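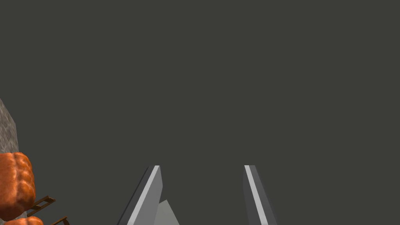

Gray on gray, with plenty of empty space.

Why I fell for baking with rye

6 min read

I have been baking bread at home for years, and for most of that time I treated rye as a seasoning. A spoonful in the sourdough, a dusting in the basket, and back in the cupboard it went. Then my neighbor Setareh Abbasi handed me half a loaf wrapped in a dish towel last November and I ate it standing up in the kitchen with cold butter. It was dark, sour, a little sticky and completely wonderful! I asked for the recipe before I'd finished the second slice.

Her loaf is 80 percent rye, which scared me. Everything I knew about dough came from wheat, and wheat dough tells you how it's doing. You stretch it, you poke it, it gets smooth and springy. Rye does none of that. It's closer to wet clay, and the first time I mixed it I was sure I'd read the scale wrong. I added flour. Please don't add flour! That loaf came out like a doorstop and I grated it into breadcrumbs for the rest of the winter (very good breadcrumbs, by the way, especially on cauliflower).

So, the things I wish I'd had written on the inside of my cupboard door.

The starter comes first. I feed mine with whole rye and warm water the night before and leave it on top of the fridge. By morning it should smell like sharp apples and the surface should be full of little holes. If the kitchen is cold it wants longer, and I've let mine go until lunchtime with no harm done. My friend Wissam Kassab keeps his much thicker than I do, almost a paste, and his bread has a deeper sour taste that I'm still chasing.

Then the mixing, which takes no time at all. A big bowl, a wet spatula, the starter, the flours, salt, water and a spoon of molasses if you like a darker crumb. Stir until you can't see dry patches and stop. There's no kneading! I still find this thrilling. I used to block out a whole Saturday afternoon for bread and now I mix the dough while the coffee drips. 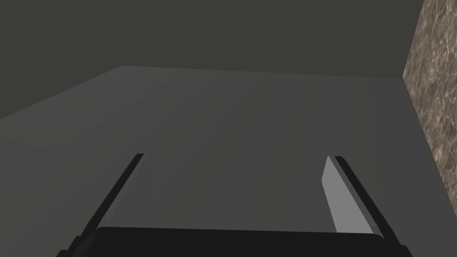 Shaping, or whatever you want to call it

You aren't really shaping anything. You're scooping heavy batter into a greased pan and smoothing the top with wet fingers. I use a plain loaf pan from a thrift store, and I fill it two-thirds of the way up. Dust the top with rye flour and leave it alone. When the flour starts to crack apart like a dry riverbed, the oven should be hot and ready.

I start it very hot and then turn the heat down for the long stretch. The crust gets dark, and the first few times you'll want to pull it out too soon. Leave it in. An underbaked rye is gummy all the way through and no amount of toasting will save it.

And then comes the hardest part - waiting. A rye loaf needs a full day before you cut it, and two is better. I wrap mine in a towel and put it on the high shelf where I can't smell it quite so much. Cut it too early and the knife drags and comes out coated. Cut it the next evening and you get thin, clean slices that hold together under anything you pile on them.

My favorite toppings so far: cream cheese with radishes, smoked fish with dill, peanut butter (yes, really), and a fried egg with a lot of black pepper. Rungnapa Luangrath left a comment on my last bread post suggesting chili crisp and cucumber, and I've had that for lunch four days running.

I've also started adding seeds. Sunflower and pumpkin are the ones I come back to, soaked overnight in boiling water so they don't steal moisture from the dough. Caraway I go back and forth on. I love it in the bread and then I don't love it with jam, so these days I make two smaller loaves and only put it in one.

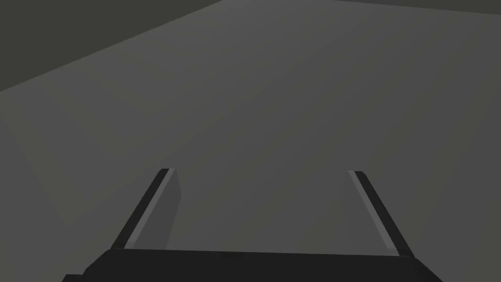
Can I freeze a rye loaf?

It freezes beautifully. Let it rest for the full day first, slice it, and put a bit of parchment between the slices so you can take out one or two at a time. They go straight into the toaster from frozen.

Next up is a loaf with grated beets in it, using the last of my dark flour. I've already bought the beets and my starter is bubbling away on top of the fridge as I type!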